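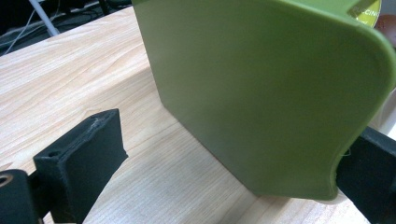

NOTA DE PRENSA

Sevard pone a la venta Bomside, un kit de pinzas de mano para grabar tareas a dos manos

18 de enero de 2022. Sevard abre hoy los pedidos de Bomside, su kit de pinzas manuales para enseñar tareas de manipulación sin tener un brazo robótico en la mesa. El operario sujeta una pinza en cada mano, hace la tarea y el kit la registra. Luego esos datos se cargan en el brazo que cada cliente tenga en casa. Primera tirada: 300 kits. Precio: 2,857 euros, impuestos no incluidos.

Entregas a partir de finales de enero, por orden de pedido. Península primero, resto de Europa después.

Qué trae la caja

Dos pinzas de mano, izquierda y derecha, con su cable.
Dos placas de marcadores, una por pinza, ya montadas.
Un juego de dedos de repuesto y tornillería.
Unidad de sincronización Hirose y fuente de alimentación.
Licencia del programa Drodov por 6 meses, renovable.

El ordenador no va incluido. Los requisitos mínimos están en la ficha técnica, que se envía a quien la pida.

Para quién es

Talleres de integración, laboratorios universitarios, empresas de embalaje y pequeñas series que ya tienen un brazo (o dos) y que pasan semanas programando cada movimiento punto por punto. Con Bomside la persona que sabe hacer la tarea la hace, y ya está. Sin consola de programación y sin parar la línea.

"Llevábamos tres años oyendo lo mismo de los clientes: el brazo lo tenemos, lo que no tenemos es a alguien que le explique las cosas", explica Orla Ó Dubhghaill, directora de producto de Sevard. "El kit se monta en una mañana. La segunda vez, en menos".

Tareas de mesa, objetos corrientes

El equipo de Sevard ha trabajado sobre todo con objetos de casa y de oficina: estuches, cajas con tapa, piezas redondas y planas. Cosas que resbalan, que se vuelcan o que tienen una tapa que estorba. La sesión de mesa con recipiente y piezas redondas forma parte del paquete de tareas de muestra que se entrega con el programa y que el cliente puede repetir tal cual para comprobar que su instalación esta bien calibrada. 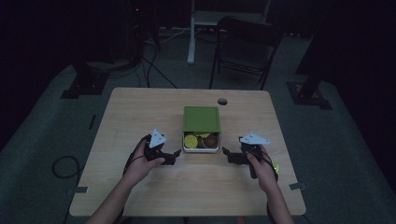 Las dos pinzas de Bomside, una a cada lado de un recipiente blanco con tapa verde. Foto: Sevard

Cada sesión se guarda en Drodov como una lista de tomas. Se pueden borrar las malas, poner etiquetas, cortar principio y final. El paquete de muestra incluye 300 tomas ya revisadas, con permiso de uso comercial.

"Lo que más tiempo nos llevó fueron los dedos", cuenta Severyn Bilyk, responsable de ingeniería. "Probamos durante todo el otoño. Demasiado blandos y no notas el borde de la pieza, demasiado duros y la empujas fuera de la mesa. Los que salen ahora son los de la última tanda y se cambian con un destornillador normal".

Los archivos de los dedos se entregan con el kit. El cliente puede imprimir los suyos, más largos, mas estrechos, lo que haga falta. Sevard no cobra por eso y tampoco anula la garantía, siempre que no se toque el bloque de montaje.

Instalación

Una mesa despejada, luz estable y sitio para los cables. No hace falta una sala dedicada. Sevard recomienda marcar en el suelo la posición de la mesa para que las sesiones de distintos días se puedan comparar. La calibración se hace desde el propio programa, siguiendo los pasos en pantalla. Versión sin cable: en estudio, sin fecha.

Garantía y servicio

Dos años para pinzas y unidad Hirose. Los dedos se consideran consumible y quedan fuera. Soporte por correo en español e inglés, respuesta en un día laborable. Por teléfono solo para clientes con contrato de mantenimiento, que se vende aparte.

Formación opcional: una jornada en las instalaciones del cliente o en las de Sevard, grupos reducidos. Montaje, calibración, primera sesión de grabación y exportación. Precio a consultar según desplazamiento.

Centros educativos

Los centros públicos pueden solicitar una tarifa reducida presentando la hoja de pedido del departamento. El cupo sale de la primera tirada, no hay unidades extra - cuando se acabe, se acaba hasta la siguiente. La fecha de la segunda tirada se comunicará más adelante.

Demostraciones

Durante todo enero, con cita previa, en la sede de Sevard. Se puede traer la pieza propia, mejor si cabe en una mesa y pesa poco. También hay demostraciones por videollamada para quien no pueda desplazarse. Las citas se piden al departamento de prensa y comercial, indicando tipo de brazo, tarea y número de asitentes.

Sobre Sevard

Sevard diseña y fabrica herramientas de mano y programas para la automatización de tareas de montaje y manipulación. Bomside es su primer producto de venta directa.

Contacto de prensa: Orla Ó Dubhghaill, Sevard. Ficha técnica, fotografías en alta resolución y condiciones de venta disponibles bajo petición.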